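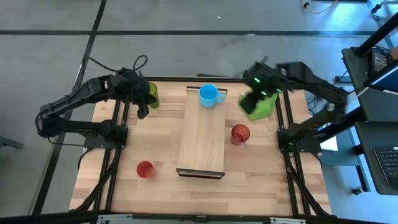

Tall green drinking glass, light wood tabletop. Sistenstead lending store, progress report, April.

To the Bélanger fund. Short one this time, the full accounts come with the year-end report.

Where we are. Lending store open since winter, cups, glasses and plates out on loan for school fairs, block parties, two weddings and a funeral lunch. 115 loans so far. Most are repeat borrowers now, mainly the schools. Smaller groups still slow to sign up, we think the form is to blame – four pages, way too long. New one is a single page and goes up next week.

Washing. This was the weak spot in the last report and it still is, a bit. The Skolterex dishwasher went in late, drain was on the wrong wall and the plumber had to come back. Running now. One cycle takes longer than we budgeted for, so Saturday-type rushes (big event, everything back dirty the same evening) mean someone stays late. Looking at a second set of racks instead of a second machine. Much cheaper.

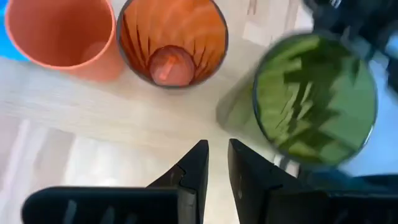
What happens when a borrower breaks something?
The first few pieces in any loan are covered by the deposit. After that we charge replacement cost, and the borrower gets a list of what was missing or broken.

Money. Of the grant, $800 is left in the equipment line. We'd like to move it to transport, if thats ok with you. Borrowers without a car keep asking for delivery and right now we say no. Censka quoted us for a used cargo trailer, price holds untill the end of the month, so a quick answer would help. Delivery would be inside town only to begin with.

Storage. Shelves full. Some 600 pieces in all, plates take up the most room. Plates also the least borrowed, so no more plates.

Behind schedule: the borrower survey (not sent), the sign for the street door (ordered, wrong size, sent back). Both carried over to next quarter.
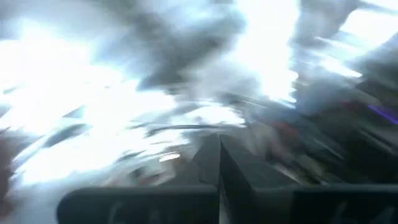

Ruth Bickerstaff asks that the opening hours be looked at before any money goes to a trailer, as people who work days can't get in to pick up before we close. Fair point. We can try one late evening a week through the summer, no extra cost if we split the shifts, and put the pickup numbers in the next report.

Needed from you: a decision on the $800, and the new reporting template if there is one.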